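Shoelace

A shoelace is a length of cord, braid or ribbon used to draw the two sides of a shoe together over the foot and hold them there. Laces are nearly always made and sold in pairs, and most shoes that need them come with a pair already threaded. Many sneakers come with a second pair as well, tucked into the box in a small bag, and it is this second pair that tends to pile up in a household over the years, long after the shoes themselves have gone.

Parts of a lace

There is really not much to a lace, and yet each part has its own name and its own way of wearing out. The long middle is simply called the cord or the body. At either end is the aglet, the stiff little tip that lets the lace pass through a hole without fraying. Aglets on everyday laces are usually clear plastic film wrapped tightly and sealed, while dress laces may have metal ones. A lace with a lost aglet is perfectly good otherwise, and people have long repaired them at home with a turn of tape, a dab of clear nail polish or (for synthetic laces) a very careful moment near a flame.

The holes in the shoe are called eyelets, and the number of them settles how long the lace has to be. Shoe sellers often talk about pairs of eyelets, so that a shoe with 12 holes is said to have six pairs. Low casual shoes need shorter laces, and boots need a good deal more.

Materials and shapes

Cotton was the usual choice for a long time and still has its admirers. It is soft, it takes dye nicely and it holds a knot very well, though it soaks up dirt and weakens with rubbing. Polyester and nylon are stronger and dry faster, but a smooth round nylon lace is famous for working itself loose on a long walk. Waxed cotton is a kind of middle road, common on leather shoes, with enough grip to stay tied and enough polish to look tidy.

Flat laces lie across the tongue like a ribbon and are the classic look for basketball and court shoes. Round laces are found on boots and dress shoes. Oval laces sit between the two and turn up mostly on running shoes. There are elastic laces too, a real kindness to anyone who finds bending or tying difficult, and a help to parents of small children on a hurried morning.

Color is largely a matter of taste. White is the great standby for sneakers, but there are many whites, and a bright one next to an aged sole can look a bit startling. Cream or off-white laces are often chosen for older pairs for exactly this reason.

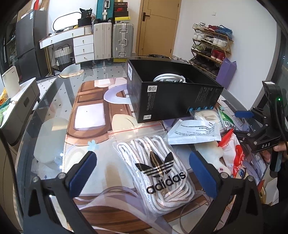 Spare laces are best kept coiled and bagged, a pair to a bag, so that the two halves never get parted. A bag that closes again is ideal – it keeps the dust out, and the color can be seen without opening anything. Some people wind each lace around two fingers, slip the end through the middle and put it away like that, while others fold it back and forth and hold it with a twist tie. Either way is fine, and neither will hurt the lace.

An empty shoebox makes a very good home for the whole collection. It stacks with the others, it is easy to write on, and there is room left for a brush, a cloth and the care leaflets that always seem too useful to throw out. Where several pairs of shoes share a shelf or a rack, it helps to note on each bag which shoes the laces belong with, as one white pair looks very much like the next after a year in a box. The length is worth noting as well.

Lacing and tying

The crisscross is by far the most common way of lacing a shoe. The ends go in through the bottom pair of eyelets and cross over each other all the way to the top. Straight bar lacing gives a row of neat level lines and is popular on dress shoes, and it works most easily with an even number of eyelet pairs. Feet with a high instep are often happier if one crossing is skipped in the middle, which takes the pressure off the sorest spot.

For tying, the ordinary bow is a reef knot with loops. If the second half is tied the wrong way around it becomes a granny knot, and the bow then sits crooked, pointing toward the toe and heel, and comes undone sooner. Many people tie it this way for their whole lives and blame the laces! Reversing just the first crossing is usually enough to put it right.

Washing and care

White laces can be freshened at home with very little trouble. They should be taken out of the shoes first, brushed free of loose dirt and left to soak in a bowl of warm water with a little laundry soap. After a rub between the fingers and a good rinse, they can be pressed in a towel and laid flat to dry. A washing machine does the job too, as long as the laces are in a mesh bag, for otherwise they will wrap themselves around everything else in the load. Dryers are best avoided, as the heat can soften plastic aglets.

Chlorine bleach will brighten cotton, but it can weaken the cord and may turn some synthetic laces yellow. Oxygen bleach is gentler and generally does well enough. Laces that have thinned or gone fuzzy at the eyelets are near the end of their lives, and it is a good time to go looking for the spare pair.

See also: Aglet; Eyelet; Reef knot; Shoe rack; Sneaker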